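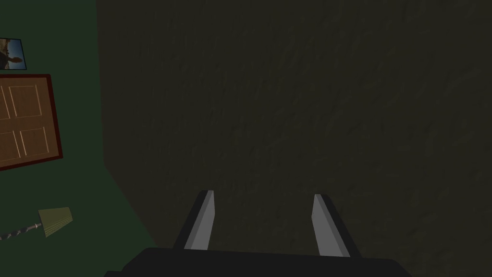

Assistance > Tickets > Démonstrations et visites

Accueil | Tickets | Base de connaissances | Planning | Contact

Ticket 538 : pince immobile au lancement de la démo portes ouvertes
Ouvert par : Llinos Ruddock
Suivi : Ynyr Mathias
Date : 3 oct. 2021
Priorité : haute

Problème signalé
Pendant la répétition de la visite Cadwaladr, la scène simulée se charge sur le poste d'accueil, la vue depuis la pince s'affiche, puis plus rien. Les doigts restent ouverts et la commande de fermeture n'a aucun effet. Pas de message à l'écran. Le même scénario tourne normalement sur le poste de l'atelier.

Suivi

Y. Mathias : redémarré le simulateur Luvura 2 fois, même résultat. Le journal indique « contrôleur en attente » dès le chargement. Llinos, peux-tu me dire quel profil est sélectionné dans le lanceur ?

L. Ruddock : profil « visiteur ». Avec le profil « atelier », la pince répond mais le panneau de commande affiche tous les réglages, et on ne veut pas laisser ça au public.

Y. Mathias : compris. Le profil visiteur date de mars et appelle encore l'ancien nom du contrôleur. J'ai corrigé le fichier et limité la vitesse à 70 % pour la démo. À tester avec le décor complet, tableau et lampe compris, sans changer la caméra.
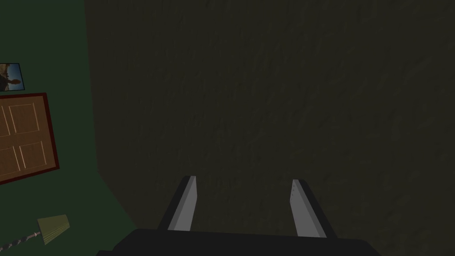
Vue depuis la pince, doigts ouverts, côté mur vert.

L. Ruddock : testé avec Efa Llewellyn. Ouverture et fermeture correctes. Par contre l'affichage saccade quand on branche le grand écran de la salle.

Y. Mathias : baisse la qualité de rendu à 80 dans Options > Affichage et coupe la recopie d'écran sur le portable. Le grand écran doit être déclaré comme écran principal.

L. Ruddock : fait, c'est fluide. Eirlys Kemeys demande si les visiteurs peuvent relancer la scène eux-mêmes.

Y. Mathias : oui, touche F5. Attendre le voyant vert du lanceur avant de reprendre la manette, sinon on retombe sur « contrôleur en attente ».

Statut : résolu. Fichier de profil corrigé à recopier sur le poste de secours avant l'ouverture.

Tickets récents
- Manette non reconnue après mise en veille
- Saletti ou Saltetti : nom erroné sur les badges exposants
- Visite Resow : demande d'un second poste
- Son absent dans la salle de démonstration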